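4.3 Leihgeschäfte mit Kaufoption und Einsatzzeiten

Der Datensatz umfasst 3937 Leihgeschäfte zwischen Vereinen der ersten und zweiten Ligen. Aufgenommen wurden nur Leihen, deren Beginn und vereinbartes Ende bekannt sind. Stichtag der Erhebung ist der 8/1/19. Später gemeldete Vertragsänderungen blieben unberücksichtigt, auch wenn sie rückwirkend galten. Für die Codierung unterscheiden wir einfache Leihen, Leihen mit Kaufoption und Leihen mit Kaufpflicht. Vorzeitig abgebrochene Leihen bilden keine eigene Gruppe, sondern werden bis zum Tag der Rückkehr gezählt.

Die Abgrenzung zwischen Option und Pflicht ist in der Praxis unscharf. Viele Verträge enthalten eine Option, die sich bei einer bestimmten Zahl von Einsätzen oder beim Klassenerhalt in eine Pflicht umwandelt. Solche Klauseln werden selten veröffentlicht. Wo sie durch Vereinsmitteilungen oder durch eines unserer Interviews belegt waren, haben wir den Fall als bedingte Kaufpflicht geführt. In allen übrigen Fällen gilt die Bezeichnung, die der abgebende Verein verwendet hat. Dass die beiden Vereine dasselbe Geschäft unterschiedlich benennen, kam mehrfach vor, zuletzt bei einem Wechsel von Hanmont zu Skandilcombe. Hanmont sprach von einer festen Verpflichtung zum Sommer, Skandilcombe von einer Leihe bis zum Saisonende mit anschließender Prüfung.

Die abhängige Variable ist die Einsatzzeit in Pflichtspielen, bezogen auf die während der Leihe möglichen Minuten. Verletzungszeiten wurden herausgerechnet, sofern der Verein sie gemeldet hatte. Sperren blieben enthalten. Kontrolliert wird für Alter, Position, Tabellenplatz des aufnehmenden Vereins zum Zeitpunkt der Verpflichtung und für einen Trainerwechsel während der Leihe. Torhüter sind ausgeschlossen, weil ihre Einsatzzeiten fast nur zwei Werte annehmen.

Spieler mit bedingter Kaufpflicht kommen in den ersten Monaten nach dem Wechsel häufiger zum Einsatz als Spieler mit einfacher Leihe. Der Abstand nimmt im Verlauf der Saison ab und kehrt sich in den letzten Spieltagen um, wenn die vereinbarte Zahl der Einsätze beinahe erreicht ist. Bei Außenverteidigern und Flügelspielern ist dieser Verlauf deutlich, bei Innenverteidigern kaum zu erkennen. Ein Trainerwechsel verstärkt den Rückgang. Der neue Trainer hat den Spieler in der Regel nicht angefordert, und die sportliche Leitung hat zu diesem Zeitpunkt oft schon entschieden, ob sie ihn halten will.

Bei Tauschgeschäften, in denen ein Spieler als Teil der Ablöse verliehen wird, ist die Lage anders. Diese Spieler spielen von Beginn an weniger. Nach 40 Tagen liegt ihre Einsatzzeit bereits unter der aller anderen Gruppen, und sie erholt sich im weiteren Verlauf nicht. Keane und Costello vermuten, dass der aufnehmende Verein den verliehenen Spieler in solchen Fällen vor allem als Verrechnungsgröße betrachtet. Unsere Daten widersprechen dem nicht, erlauben aber auch keinen Nachweis, da die interne Bewertung der Spieler nicht vorliegt.

Ergänzend wurden 34 Gespräche mit Beratern, Kaderplanern und ehemaligen Leihspielern geführt, die meisten davon im Mai. Die Befragten von Flarel und Powell haben ihrer Nennung zugestimmt, alle anderen Vereine sind anonymisiert. Aus den Abschriften wurden über 500 Textstellen codiert. Am häufigsten genannt wurde die Wohnsituation der Spieler, noch vor der Einsatzzeit selbst. Zwei ehemalige Leihspieler berichteten, sie hätten bis zur Winterpause im Hotel gewohnt. Die Kaderplaner erwähnten dieses Thema von sich aus nicht.

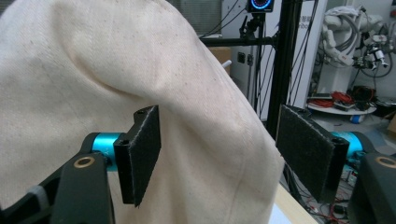
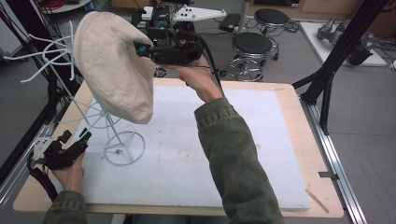
Abb. 6: Heller Canvas-Stoff (oben) und beiger Hut aus Canvas (unten).

Teresa Ní Bhriain wandte gegen diese Auswertung ein, dass die möglichen Minuten als Bezugsgröße die Spieler kleiner Vereine begünstigten. Wer früh aus dem Pokal ausscheide, habe weniger Spiele, und ein Stammspieler komme dort schneller auf einen hohen Anteil. Sie schlug vor, nur Ligaspiele zu zählen und die Pokalspiele getrennt auszuweisen. Außerdem seien Einwechslungen in den Schlussminuten anders zu behandeln, weil manche Klauseln schon einen solchen Kurzeinsatz als vollen Einsatz werteten.

Wir haben die Modelle daraufhin ohne Pokalspiele neu gerechnet. Die Reihenfolge der Gruppen bleibt gleich, der Abstand zwischen einfacher Leihe und bedingter Kaufpflicht wird etwas kleiner. Für die Kurzeinsätze war eine getrennte Rechnung nur bei den Vereinen möglich, deren Klauseln im Wortlaut vorlagen. Diese Fälle werden in Abschnitt 4.4 behandelt.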